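Edge-Glued Boards: Keeping Them Flat

A wide board made from glued strips is a stable thing to own, but it still moves. Each strip takes up moisture from the air and gives it back, and the width of the board changes with it. Length hardly changes at all. If one face takes up more moisture than the other, the board cups. Most complaints about a "bad board" come down to this.

Storage

Stand the board on its long edge with air on both sides. A board laid flat on a solid counter dries from the top only and will cup within days in a heated room. If it must lie flat, put two thin battens under it, of equal thickness, each set in a few inches from the end. Keep it away from radiators, the side of the stove, and the wall above a dishwasher.

Washing

Wipe both faces, even if you only used one. Use warm water and a little dish soap, then a damp cloth, then a dry one. Do not soak. Do not leave the board in a wet sink while you do the pans. Stand it on edge until the end grain feels dry to the touch; the end grain is always last.

Oil

Food-grade mineral oil is cheap and does not go rancid. Put it on both faces and all four edges. The ends will drink two or three times what the faces do, so go back to them before you wipe off. Leave it overnight and rub off what remains. A new board wants three coats on separate days. After that, oil when a drop of water stops beading.

Olive oil and sunflower oil go sticky. Linseed oil works on shop boards but needs a long cure, and the rags can catch fire by themselves. Spread them out flat outdoors until stiff.

Flattening a cupped board

Check with a steel rule held across the strips. Under 1/16 inch, leave it alone and fix the storage. For more than that, lay the board hollow side down on a damp — not wet — towel and look at it every hour. When it reads flat, stand it on edge to dry slowly. This fails about as often as it works if the board has been cupped for a whole winter.

If it will not come back, sand or plane it:

Mark the high spots with pencil on both faces.
Work the face with the two high edges first, diagonally across the strips.
Turn it over and work the crown.
Finish along the grain, 120 grit and then 180.
Wipe with a damp cloth, let the fuzz rise, and sand once more with 180.

Take the same amount off each face where you can.

Opened glue lines

A gap that runs the full length of a joint is good news. Tap the joint apart, scrape off the old glue, and glue it again with a waterproof wood glue. A gap only at the end is harder. Work thin glue in with a strip of paper, clamp across the strips, and leave it 24 hours. Do not fill gaps on a food board with wax or putty.

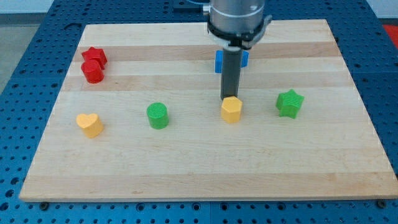

Shona McKinnon | Workshop Tips | February 24, 2024

Picking a board

Look at the end grain before the face. Strips with their growth rings facing alternate ways tend to ripple a little; strips with rings all facing one way tend to cup as one piece. Either can be made to work. Color is no guide to quality. Maple strips range from pale cream to tan in the same board, and the darker bands wear and glue the same as the light ones.

Feet

Rubber feet let air under the board but use up one face. Fix them with stainless screws. Plain steel leaves black marks in damp maple, and the marks go deep.

Next page: Knife marks and stains, by Kenza Younis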